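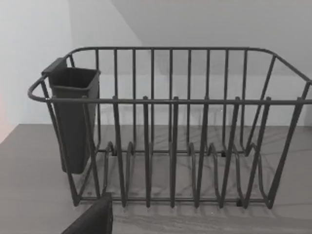
How to Clean Up Hard Water Spots Without Buying Anything New

By Geeta Pathak
Updated 10/20/21

Every store in Covport has a shelf of hard water products, and I have tried most of them. The bottles promise to dissolve scale in seconds. What I got for my money was mostly perfume. If your glasses come out cloudy and your faucet has a white crust around the base, you can deal with it using plain white vinegar and some patience, and you should be suspicious of anyone who tells you it takes more than that.

First, find out if you have hard water at all. A lot of people skip this. Cloudy glasses have two common causes. One is mineral film, which comes off. The other is etching, where the surface of the glass has been worn by the dishwasher, and that does not come off no matter what the label says. Take one cloudy glass and soak it in white vinegar for five minutes. Rinse it and dry it. If it's clearer, keep reading. If it looks the same, put the vinegar away. You have etched glasses and you can either live with them or replace them.

You can also look up your water. Most town suppliers post a yearly report with a hardness number. Ours came in at 200 parts per million in February, which counts as very hard by the usual charts. Somebody at 50 has soft water and probably a different problem, like too much detergent.

What you need

White vinegar, the cheap 5 percent kind
A spray bottle
Two old cotton towels
A toothbrush you don't plan to use again
Paper towels or rags

The faucet

Soak a rag in vinegar, wrap it around the crusty part and leave it for half an hour. Then scrub with the toothbrush and rinse well. The instructions you see passed around online say to leave it overnight. I wouldn't. Vinegar is an acid and some finishes don't like it, brass and anything with a coating especially. Check what the maker says about yours, try a small hidden spot, and if there's still crust after the first round, do a second short one.

For the spray head, unscrew it if you can and drop it in a cup of warm vinegar. If it doesn't unscrew, tie a bag of vinegar around it with a rubber band. This is the one internet trick I have no complaints about.

The glasses

Fill a dishpan with equal parts warm water and vinegar. Lay the glasses in on their sides and turn them after ten minutes. Rinse with hot water and dry by hand right away. Air drying is what leaves the spots, so if you wash them perfectly and then let them drip, you will be back where you started. Anything with a metal rim or painted design should stay out of the soak.

The dish rack

Racks get forgotten, and hard water drips off them all day. Wire ones build up scale where the wires cross. Spray the joints, wait ten minutes, brush, rinse, and dry it with a towel. Don't soak a coated rack. If the coating has a chip in it, the bare metal underneath can rust, and vinegar will speed that along.

The kettle

Fill it halfway with equal parts water and vinegar, bring it to a boil, turn it off and let it sit for 20 minutes. Pour it out and boil plain water in it twice. Your first cup of tea may taste a little odd anyway - I've never had a kettle where it didn't.

What about the products?

I bought a bottle of Clunatine descaler last winter on a neighbor's advice. It worked, and so did the vinegar I used on the other half of the same sink. I could not see a difference. Kiltent tablets did fine in the kettle and cost far more per use. As for the magnetic gadget that clamps onto your pipe, I borrowed one made by Yadav and ran it for 70 days. The crust came back on schedule. I'm told I should have given it longer, and I notice that this is always what I'm told.

A real softener does work. It also costs a lot, needs salt, and takes up floor space. If scale is killing your water heater, get a quote. If you only mind the look of your glasses, I think it's a lot of machine for a small complaint.

Two warnings

Never mix vinegar with bleach, or use one right after the other. The gas it makes is dangerous.

Keep vinegar off marble, limestone and other natural stone. It will leave dull marks in minutes and those need a professional to polish out.

How often

I do the faucet every other week and the kettle once a month. Drying the sink with a towel at night cuts the work down more than any cleaner I've used. Yes, it's dull, and I skip it about as often as you will.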